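Small rules for handling glass

3 min read

I have been meaning to write up our house rules for handling glass ever since Mitra Taheri asked me for them over a very long lunch in December, and I promised her they would fit on one page. They nearly do, if you don't mind small writing!

The first rule is the one I argued for hardest: write down the grip before you write down the speed. With bottles I like the fingers to close on the neck, fairly low, and stay closed until the base is properly down in its hole. Fabrice Guillot prefers the body (he says the neck is for humans) and we have agreed to put both in the sheet, with a tick box, and to stop talking about it.

Second, lift straight up until the base clears the foam, and only then move sideways. I know it looks fussy, and it does slow things down, but a bottle that catches the rim of its recess will lean on its neighbour, and glass against glass is a sound I would happily never hear again.
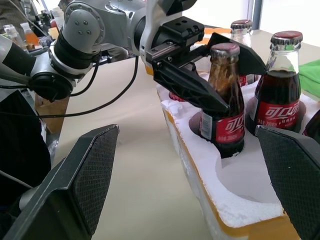
Cola bottles in the foam tray, with one held at the neck.

Then there are the cables. Ours must be looked over before each session, with the arm taken slowly through its whole reach, so you can see where the loops go and whether anything might snag. Golshifteh Kermani does this with a mug of tea in her other hand, which I have asked her to stop, as liquids have their own paragraph in the rules and I wrote it mostly for her.

We also inspect the finger pads every 1,000 grips. That number came from Ulises Troncoso, who kept a tally on the Lobo job and got to 1,558 before he noticed the pattern wearing smooth. I would sooner look too early.

Mitra, I still owe you the bit about cleaning up broken glass. Golshifteh has my draft.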